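Peeling base coat, switch brands or just live with it?

glitterandgravy
Posted 01/06/2013
Hi everybody! Long time reader, not much of a poster, but I'm at my wits' end and figured you all would have opinions (you always do, and I mean that with love). I've been using the Plesto peel-off base under my glitters since before Christmas, and for a while it was wonderful. I'd wear a full glitter mani all weekend, pop the whole thing off Sunday night while watching TV, and start fresh. No foil, no acetone, no crying.

Now it lets go after 2 days. I did a red glitter for a family dinner and by dessert my thumb had come off in one piece, and my aunt found it next to the butter. Same bottle, same top coat, same everything as far as I can tell. Has it gone bad? Or is it my nails? I've also been looking at the Somell one, but it costs more and I don't want to buy it just to have the same trouble.

mauve_overit
Hi and welcome! I'd bet on your nails before the bottle. Did you start using a cuticle oil over the winter? I did the very same thing to myself. I was slathering on oil every night in December and then painting an hour later, and everything slid right off, peel-off or not. Now I wash my hands with dish soap, dry them really well and wipe each nail with plain rubbing alcohol before I start. It made a huge difference for me, and it's cheaper than a new bottle.

tenlittlecanvases
I'm going to disagree a bit, sorry mauve! I do the alcohol wipe every single time and my Plesto still went funny once I got to the bottom half. It gets thick and stringy, and then it dries in a lumpy layer with no grip at the edges. I tried thinning it and that was a mess, please don't do that. I moved over to Somell and I'm happy. One thick coat, wait until it turns completely clear (this takes forever, bring a book), then color.

mauve_overit
Well, fair enough, I've never gotten to the bottom of a bottle of anything in my life, so you may know something I don't. I still say try the free fix first!

glitterandgravy
Oh my gosh, the oil. Yes. I got a big Wisura cuticle oil in my stocking and I've been using it morning and night like it's my job. And the base IS stringy too, so you might both be right, which is just my luck. How long do you leave between oil and polish?

mauve_overit
I skip it the whole day I'm painting, and then put it on as a treat once the top coat is hard. Your cuticles will survive, I promise.

saltwaterpinkies
Can I be the grump? I don't think peel-off bases are all that kind to your nails, no matter whose name is on the bottle. When I was using one every week I got little white patches and my tips started splitting in layers. I went back to a regular base and the foil method with cotton balls, and it took me 3 months to grow it all out. Glitter is a pain to remove, I know, I know, but I'd rather sit there in foil for a while than go through that again.

tenlittlecanvases
I think that depends so much on how you take it off, though. If you rip it dry, sure, it takes some nail along with it. I soak in warm water first, then slide an orange stick under the edge and go slow. I haven't had any patches at all.

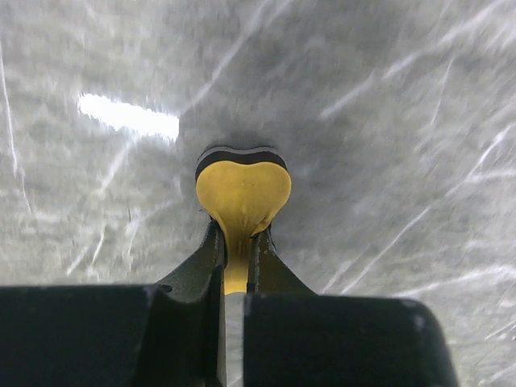 And if it doesn't want to come, I stop and use remover on that nail. The trouble starts when you get impatient and pick at it in the car (guilty, many times).

saltwaterpinkies
Picking in the car is exactly what I did, so maybe I should take some of the blame. I still don't trust the stuff!

lacquerporch
Jumping in with one more for the list. Ostapchuk has a peel base that comes in a tiny bottle, so it's gone before it has the chance to turn stringy. It's a little harder to find, but I like it under chunky glitter. Under plain cremes I don't bother with any of them.

glitterandgravy
You're all so nice, thank you! Plan for this week: no oil on painting day, alcohol wipe, and the old Plesto on my left hand only, with my regular base on the right. I'll come back and tell you which one ends up in the butter.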